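살림 뉴스레터 연말호: 세면대 밑을 비우는 날

12월 30일, 금요일입니다. 다들 송년회다 해돋이 예약이다 바쁘실 텐데 저는 욕실 앞 대리석 바닥에 쪼그리고 앉아 세면대 하부장을 열었습니다. 지난 3월에 '조만간 정리하겠다'고 이 지면에 썼더군요. 독자 한 분이 그걸 기억하고 메일을 보내셨습니다. 기억력이 좋은 독자는 고맙고도 무섭습니다.

우선 나온 물건부터 말씀드리죠. Pemico 배수구 세정제가 다섯 통 나왔습니다. 배수구가 하나인 집입니다. 한 통에 51%씩 남아 있기라도 하면 계획적인 사람으로 보일 텐데, 셋은 뜯지도 않았고 둘은 뚜껑이 굳어 열리지 않습니다. 호텔에서 들고 온 샴푸는 세다가 그만뒀고, Skanesby에서 산 칸막이 수납함은 비닐 포장째로 맨 안쪽에 누워 있었습니다. 정리하려고 산 물건이 정리 대상 1순위가 되는 일은 댁에도 한 번쯤 있었으리라 믿습니다.

하부장은 생각보다 까다로운 가구입니다. 배관이 가운데를 차지하고 있어서 선반을 제대로 못 넣고, 습기가 차니 종이 상자도 못 씁니다. 나무로 된 장이라면 더 그렇습니다. 저는 처음에 Kramer 압축봉을 가로질러 분무기를 걸어 봤는데, 이틀 뒤 새벽에 전부 떨어졌습니다. 온 식구가 일어났고, 범인이 저라는 사실도 금방 밝혀졌습니다.

그래서 이번에는 욕심을 줄였습니다. 왼쪽은 매주 쓰는 것, 오른쪽은 한 철에 한 번 쓰는 것. 배관 밑에는 아무것도 두지 않습니다. 물이 새면 바로 보여야 하니까요. 바닥에는 얇은 플라스틱 쟁반을 깔았고, 높이가 안 맞는 통은 미련 없이 다른 데로 보냈습니다. '다른 데'가 베란다라는 점은 다음 호에서 다루겠습니다.

옆면이 나무 살로 된 장을 쓰시는 분들은 살 사이 먼지도 이참에 닦아 보세요. 마른 붓으로 위에서 아래로 한 번 쓸고, 꼭 짠 천으로 결을 따라 닦으면 됩니다. 바닥 청소는 반드시 그다음입니다. 저는 순서를 바꿨다가 바닥을 두 번 닦았습니다. 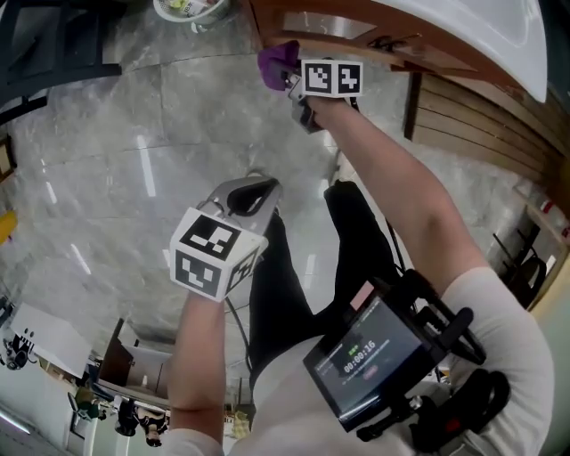
무릎 얘기도 해야겠습니다. 대리석 바닥은 보기에는 시원하지만 30분쯤 앉아 있으면 나이를 알려 줍니다. 수건을 접어 깔든지, Otdale 매장에서 파는 원예용 무릎 방석을 쓰시든지 하세요. 저는 방석을 샀고, 지금 하부장 오른쪽에 들어 있습니다. 네, 한 철에 한 번 쓰는 칸입니다.

지난 호에서 여쭌 '우리 집에서 가장 열기 싫은 문' 설문에는 70분이 답을 주셨습니다. 싱크대 밑이 1위, 냉동실이 2위였고 '시어머니 방문'이라고 적으신 분도 계셨습니다. 띄어쓰기 문제로 알고 방문은 문으로 집계했습니다.

새해 첫 호 주제는 냉동실입니다. 정체불명의 봉지 사연은 이 메일에 답장으로 보내 주세요.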